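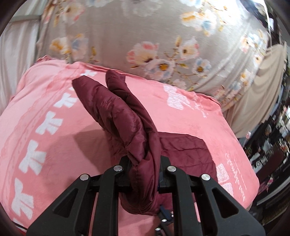 What was the grant period spent on?

Folding quilted garments, mostly. The work plan listed four garment types and the period began with knitwear, but the knitwear section was closed early and the remaining hours went to puffer jackets and vests, where the written method was weakest. This report covers the folding method, the surface it is done on, the training sheet, and the request for the second period.

1. Background

Feltevura sorts and repacks donated cold-weather clothing for the Murow and Workneh distribution points. The folding standard in use before this grant was written for flat cotton goods. Applied to padded nylon it gives a stack that leans and then slides. Both distribution points raised this before the application was made, and Workneh asked that padded items be sent in a form that could go straight onto a shelf without being refolded.

2. Output

211 padded garments were folded, bagged and shelved under the revised method. The target in the application was 1000 garments of all types. That target will not be met on padded items alone, and we ask that it be carried over to the second period, when knitwear and children's clothing return to the schedule.

3. Method, revision 2

The revised sequence is as follows.

Close all zippers and snaps. Lay the garment face down and smooth it outward from the center seam.

Bring the sleeves, if any, across the back. They should lie flat and should not cross at the cuff.

Fold each side in to the center along a stitched channel. A fold made across the channels springs open again; a fold made along one stays down. This is the main change from revision 1.

Press the air out from hem to collar with the forearm. Wait, then press again.

Fold in half, hem to collar, and turn the bundle over so that the folded edge faces out on the shelf.

Hoods remain a problem. Tucked inside, the hood makes a lump at the top of the bundle. Left outside, it catches on the next garment in the stack. Revision 2 says to tuck it in, and we are not satisfied with that.

4. Surface

Folding was tried on a bare laminate table, on a cotton sheet and on fleece. Glossy nylon slides on laminate, and the person folding ends up using one hand just to hold the garment still. The cotton sheet was slightly better but moved along with the garment. Fleece gave enough grip to fold against.
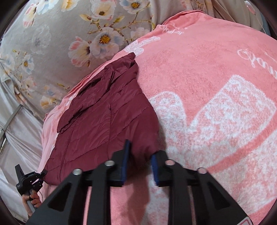 Plush and fleece throws are cheap and arrive in donations anyway, so no purchase was made under this heading and the amount set aside for table mats is unspent. The drawback is lint. Dark garments pick it up along the seams and have to be gone over with a roller before bagging. A wrinkle in the throw also transfers to the fold line if it isn't pulled flat first – this was added to the training sheet in April.

The pattern on the throw makes no difference to the work. A contrast in color between throw and garment does help, as it makes a stray cuff or drawstring easier to see. Staff have been told to pick a light throw for dark items where one is on hand.

5. Training sheet

Brenda Tapia rewrote the sheet. The old one ran to several pages and was mostly text; the new one is a single page, printed on one side, and hangs at each folding table. Three points were reworded after use:

"Fold to center" now reads "fold to center along the stitching."

"Remove air" now reads "press twice, hem to collar."

The step on drawstrings was moved ahead of the first fold.

A version for vests is in draft. Vests have no sleeves to hold the sides down and the armhole edges tend to lift, so the order of the side folds may have to change.

6. Storage

Bagged bundles go into Catska bins, stacked on the flat side. A stack of mixed sizes leans toward the smaller bundles, and sizes are now kept apart. Overfilled bins flatten the padding at the bottom. The fill line has been lowered and marked with tape on the inside wall of each bin.

7. Open items

Hood step, as above.

Vest sheet, to be tested at Murow before printing.

Lint – a short-pile throw will be compared with the plush type.

Long coats are outside the method at present. They do not fit the bin when folded in half, and folding in thirds has not been tried with enough garments to report.

8. Request for the second period

We request no increase. We ask that the unspent table mat amount be moved to lint rollers and garment bags, and that the 1000-garment target be read as covering both periods together. A revised budget table is attached separately.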